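The Last Bus to Tirkunlow

I got on the 29 at twenty to midnight with a wardrobe door under my arm, and the driver didn't so much as blink. You get that on the Tirkunlow bus.

The rest of the wardrobe was already at my new flat (top floor, Judine House, no lift, lovely view of the bins). The door had been left behind in my old hallway, and I wasn't going to sleep in a place where my coats could see me!

There was one other passenger, an old woman with a birdcage on her lap. No bird.

"Going far?" she said.

"Last stop."

"Ah. Which floor?"

I told her, and she nodded as if I'd given the right answer.

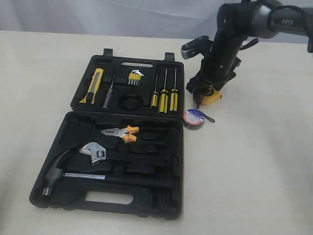
We went over the bridge with the door sliding about between us, and she put out one foot to hold it steady. Then something inside the cage began to sing, quite softly, and she pulled her scarf over it.

"You'll hear him in the mornings," she said. "I'm next door."

I've been there since July. He starts at 7, and he's usually flat.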